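The wok lives on the counter now

Posted by Hrefna Kirkegaard in October
4 min read

So I finally gave in and cleared out the corner cabinet, the deep one next to the stove that swallows everything you put in it. I'd been putting it off since we moved in. Every time I wanted the wok I had to get down on my knees, pull out the roasting pan, pull out the colander that was sitting in the roasting pan, and then drag the wok out from behind a stack of lids that don't belong to anything we still own. By the time it was on the stove I'd lost all interest in dinner and was ready to eat toast.

And I love that wok! I bought it at Trịnh, the little restaurant supply place behind the bus depot, the one with the narrow aisles and the tower of soup spoons by the register. I'd gone in for a strainer. The woman there asked what I cooked on, I said gas, and she walked me straight past the fancy ones to a plain stainless one and told me to stop looking. I paid 60 dollars and carried it home on the bus in my lap.

Everybody in my family has an opinion about it being stainless. My brother swears by carbon steel and gets a bit misty about his seasoning. I get it, I do, but I'm a person who makes a quick tomato and egg thing at least once a week, and I like that I can cook something sour in mine and scrub it afterward without feeling guilty. Yes, things stick if you rush. I rushed a lot the first year. Now I let it heat up empty, then oil, then wait until the oil moves around like water, and most nights the egg slides right off. (Most nights.)

Anyway, the cabinet. I took everything out and put it on the floor and made myself decide about each thing. The lids went. A fondue set went, with only half its forks. I kept the roasting pan and gave it the whole bottom shelf, and the colander got a hook inside the door, where it bangs every time you close it. I'm getting used to the bang.

The wok didn't go back in at all. I gave it a good going-over with baking soda first, inside and out, and the inside came up so nicely that I kept tilting it toward the light like someone buying a used car. The outside still has some color to it near the bottom and I'm leaving that alone. 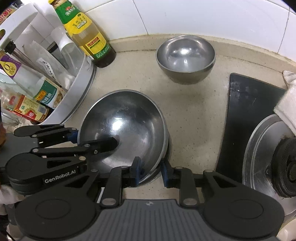 The wok in its new spot, with the smaller steel bowl behind it.

The bowl is my everything bowl, by the way. I beat eggs in it, I marinate in it, I toss chopped cabbage in it while the pan heats up. It came from my aunt along with a Nirnovitz hand mixer that died almost right away, and it has outlived the mixer by a long way. If I had to keep one bowl it would be that one – deep enough that nothing flies out when you whisk, small enough to wash with one hand.

I did consider a rack. I spent a whole evening looking at a Vena wall rail with hooks and little shelves, and I had it in my cart and everything, but it means drilling through the white tile, and I've drilled through tile exactly one time in my life and I still think about the noise. So no rail. The counter it is.

While I was at it I had a go at the line where the counter meets the tile. Old toothbrush, baking soda paste, leave it, scrub, wipe, swear a little. There's still a dark line back there and I can't decide if it's dirt or just what the sealant looks like these days. If any of you have redone yours, tell me how bad it was, and whether you needed the little plastic scraper thing or just used a knife.

Dinner that night was fried rice with whatever was in the crisper, so half a pepper, green onions, and the end of a bag of peas. It took me less time to cook than it used to take to get the wok out of the cabinet. I made it again two nights later and put in too much white pepper and we ate it anyway, with big glasses of water.

Next up is the drawer under the oven. I opened it this morning, looked at it, and closed it again.

Recent posts
Tomato and egg, the way I make it now
A soup for when you're sick of soup
I let the green onions take over the windowsill
What I keep in the freezer door
Getting rid of the good plates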